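Search this site Search Go

4.2 Changes in the work at the plate station

The kitchen at Welton serves lunch to 300 people on a working day. Before the arms came, two workers stood at the return hatch and put plates into racks by hand, in shifts of 25 minutes. The staff called this job "the wall", as the person doing it faced the tiles and could not talk with the others. In our first interviews almost every worker named it as the task they would most like to give away.

After the station was moved to two robot arms, the task did not disappear. It was divided into smaller pieces, and some of these pieces are new. A worker now brings the plates, lays them out on the table, starts the program and comes back when the rack is full or when the arms stop. The workers at Arnholm, where the same station was introduced in May, described this as "minding". They did not agree on whether minding is easier. The older workers said that their shoulders hurt less in the evening. Several younger ones said that the day felt longer, as they had to listen for the stop signal while doing something else, and could never put their mind fully on the other job.

We also found that the workers quickly learned which plates make trouble and changed the layout without being asked. Plates that touch each other were pulled apart before the start. This knowledge was not written in the instructions from Hunt, the supplier of the station, and it was passed on only by speaking – a new colleague at Arnholm needed 10 days to learn it. In the wage system of both kitchens it is still counted as unskilled work.

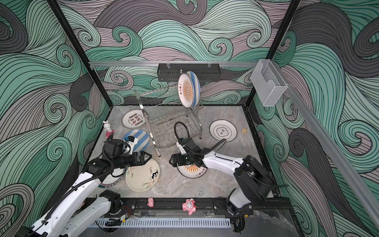 Page last changed: Monday, April 13, 2026

Figure 2. The plate station with both arms over the table. Two plates stand in the wire rack and six lie on the tabletop, one of them touching its neighbour.

The mixture of plates matters for the workers too. Size and pattern differ when crockery comes from several places, and the person who lays out the table must decide what goes near what. One worker told us that she had become "a kind of secretary for the machine". She did not say it with anger, but she asked that this time should be shown in the shift plan. At Gerkidside, our third kitchen, the plan was changed in this way before the arms were switched on, and there we recorded fewer complaints in the first weeks. We cannot say if the plan was the cause – the kitchen is also smaller and has less noise.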